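Fuimos a Drarivico en junio, con un calor de los que ablandan el asfalto, y llegamos tarde, porque el autobús nos dejó en la rotonda equivocada y hubo que subir la cuesta a pie. Nos recibió Saqib Zaidi con agua fresca y una paciencia enorme, y eso que éramos un grupo muy preguntón.

## Primero, el planificador

Yo esperaba que nos enseñaran motores, y la primera hora la pasamos delante de una pantalla. Saqib lleva la parte de planificación, que aquí llaman **Kodier**, y nos explicó con mucho cariño (se nota que es su criatura) cómo se reparte el trabajo entre los dos brazos. Cada tarea se parte en pasos pequeños: acercarse, cerrar la pinza, levantar, apartar el codo. Antes de mover nada, el programa compara 192 trayectorias candidatas y descarta las que harían que un brazo invadiera el espacio del otro.

Los cables, nos contó, le han dado más disgustos que las articulaciones. El modelo los trata como un volumen blando alrededor de la muñeca, y ajustar ese volumen le costó media primavera.

## Después, la percepción

Preben Egilsson se ocupa de que el sistema sepa qué tiene delante. Su módulo, **Wolteo**, se entrenó con 3000 escenas de mesa etiquetadas a mano, 833 de ellas por él mismo, cosa que repite con una mezcla de orgullo y cansancio. Las superficies pálidas sobre fondo pálido siguen siendo su cruz: un plato de color suave sobre una mesa beige tiene un borde dificilísimo de segmentar.

Luego pasamos por fin a la mesa, ¡y allí nos quedamos pegados un buen rato!

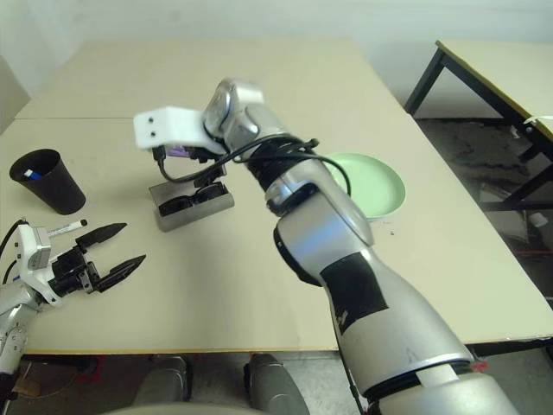

Los rotuladores y el vaso negro, vistos desde la cabeza del robot.

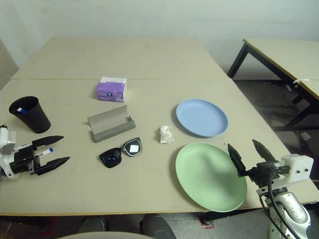
A la vuelta le pregunté a Preben qué pasa cuando la cámara y el planificador no se ponen de acuerdo, y me enseñó el registro de errores, con 194 entradas abiertas y comentarios bastante simpáticos al margen. Me apunté la idea de guardar junto a cada fallo la versión exacta de la calibración, que en nuestro taller siempre acabamos buscando en correos viejos. Saqib me prometió el formato del registro y yo le debo a cambio nuestras notas sobre la calibración de muñeca, que tengo que pasar a limpio antes de mandárselas.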